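5. Setting up the table for a repeatable trial

By now you should have both arms mounted, the enclosure up and the control machine talking to everything. If any of that is still outstanding, please go back to section 4 before reading on, as I refer to it more than once and it gets muddling otherwise.

This section covers the object layout we use for the Civwood comparison. The idea is a simple one. Each policy is given the same 21 starting layouts, and every object has to go back to its place before each run, so that when one policy does better than another we can be fairly sure it wasn't just handed an easier table. The first time we tried this at Irkham we were rather relaxed about the placing, and a good part of what we thought was a result went away when we repeated it with more care (Iolo Bevan's note of 15 Dec 2020 has the whole sorry tale, and is well worth a read with a cup of tea).

5.1 Before you begin

Print the layout sheets, or keep them open on the second screen if you prefer. Switch the controller to HOLD.

CAUTION: HOLD keeps the arms where they are but does not cut their power. Keep your head and sleeves clear of both grippers while you are setting things out, and have the stop button within reach of your free hand.

5.2 Laying out the objects

1. Send both arms to the rest pose given on the layout sheet.

2. Put the cutting board down first. Everything else is measured from it, so do take a moment to get it square with the front of the table.

3. Place the wooden box behind the board and open its drawer towards the front. Check that the drawer slides freely.

4. Add the cup, with its utensil already in it, and then the tray.

5. Work down both sides of the board with the small pieces, going from back to front.

6. Put the items that belong on the board in place last of all. They are the easiest to knock with a cuff.
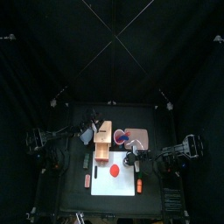
Do I have to measure every object with a ruler?

Only the board and the box need measuring. The rest can be matched by eye using the overlay described in 5.3, and with a bit of practice you will find it goes quite quickly.

5.3 Checking with the overlay

7. Open the Jommont viewer and choose Compare. The stored layout appears faintly on top of the live view.

8. Nudge each object until its two outlines meet. A gap of 2 mm is fine. If you can't get closer than that, lift the object and set it down afresh, as endless small pushes tend to turn it.

9. Press Accept. The viewer saves a still with the run number, and you will be very glad of it in March when somebody asks you what run 226 looked like.

NOTE: Close the front curtain before you press Accept. Daylight changes the outlines enough to fool you, and it will certainly bother the policy.

5.4 Starting the run

10. Release HOLD and step back behind the line.

11. Choose the policy by its letter only. The list that matches letters to names is kept by the person who isn't scoring, and please don't peek, however tempting it gets towards the end of a long afternoon.

12. Start the run and let it carry on until the timer ends or you have to stop it for safety. Score what you saw on the sheet straight away.

If you are running the Sầm variant, leave the drawer shut at step 3 and use the second set of layout sheets. Everything else stays the same, apart from the scoring, which is set out in section 6.

Take a break after 20 runs.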